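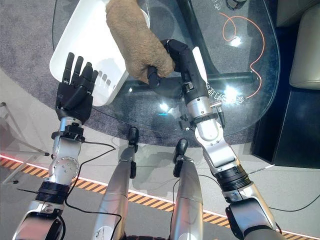 Zundard has begun airing a new television campaign on chronic kidney disease, replacing the animated spots it has used for the past two seasons. The campaign was developed by the agency Bakano and consists of a 60-second commercial, two 30-second cutdowns and a set of 15-second versions for streaming services.

The spots are unbranded. No drug is named and no treatment claim is made, so the commercials do not carry the long risk statement required in product advertising. The Zundard logo appears on the closing card for three seconds with the address of an information site and a line telling viewers to ask a doctor about a urine test and a blood test.

The 60-second version is set in a hardware store. A retired plumber, played by a character actor, stops customers in the pipe fittings aisle and asks them what their kidneys do. Most of them give partial answers. He then explains filtration using a length of pipe and a coffee filter, and one customer says she has not had her levels checked since she was pregnant. The 30-second cutdowns keep the opening question and the closing exchange and drop the demonstration.

Kazimír Skála, creative director at Bakano, said the earlier animated work scored well on recall but poorly on intent to act. "People could describe the character and the color of the background," he said. "They could not tell us which test to ask for. We put the names of both tests into the dialogue and repeated them on screen."

Bakano tested the script in two stages. An online survey of 3965 adults compared three story outlines, and the hardware store version was then shown as a rough cut to 62 people over the age of 50 in small groups. The rough cut was changed twice after the group sessions. A joke about bathroom breaks was removed, and the on-screen test names were moved from the bottom of the screen to the center and held longer.
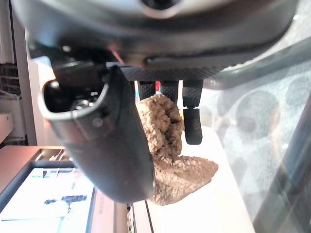
Gripper housing with one of its fingers.

Production was handled by Lukeck, which shot the commercial over four nights in a working store after closing time. Customers in the aisle are a mix of hired actors and store employees. Lukeck recorded the dialogue in English and Spanish with the same lead, and the Spanish version uses different takes throughout, with no dubbing over the English footage.

Media planning and buying went to Abdel Rahman, an independent shop that has worked with Zundard on print since the launch of its patient newsletter. The television schedule covers 44 local markets, with most of the weight in early morning news and late afternoon game shows. Posters with a shortened version of the script will go up in 270 pharmacies in the same markets from August.

Hicham Belhaj, who runs disease education at Zundard, said the company would judge the campaign on visits to the testing page of the information site and on completed downloads of a one-page form that patients can take to an appointment. Total site traffic will be recorded but is a secondary measure. He declined to give the budget.

Closed captions are available on all versions. The audio-described cut of the 60-second spot is still in production and will be added to the streaming rotation when it clears legal review. Zundard has an option with Bakano for two more commercials using the same lead character.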